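Wanted: Doubters to Put Up With a Talking Robot for 4 Days 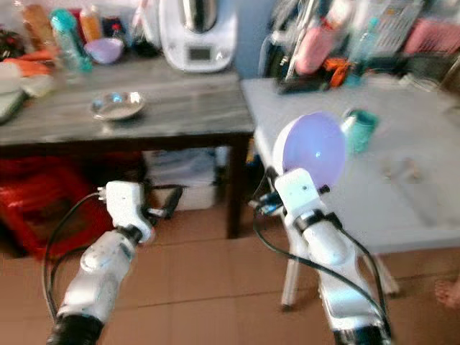
By the Study Coordinator, Gristari
11/5/20
2 comments | 10 shares

We've all seen the videos. A robot tells a joke, the host laughs, and somebody announces that every hotel lobby will have one soon. I've worked around these things long enough to want better proof than a clip with music on it.

Gristari is looking for 10 adults to spend time with Kikulitz, a talking reception robot made by Myklebust. The maker says visitors find it "warm" and "easy to chat with." Maybe they do. We'd like to hear it from people who weren't hired to say so.

You'd come to our Gesby office for 4 mornings in November. You'll ask Kikulitz for directions, try to book a meeting room, complain about something, and change your mind halfway through. Then you fill out a form and talk to one of us for as long as you can stand it. Myklebust staff won't be in the building.

Pay is $469 for all 4 mornings, or a matching share if you quit early. Bad reviews pay the same as good ones.

You should be over 18 and comfortable speaking English out loud to a machine. Strong accents, mumblers and fast talkers are very welcome, as the demos never seem to include any. Please don't apply if you work for a robot company or write ads for one.

Sessions are recorded, sound only. You get 2 breaks each morning and the coffee is ordinary.

To apply, send us a few lines about the last machine that wasted your time. Skip the résumé.

Contact | © Gristari | Back to top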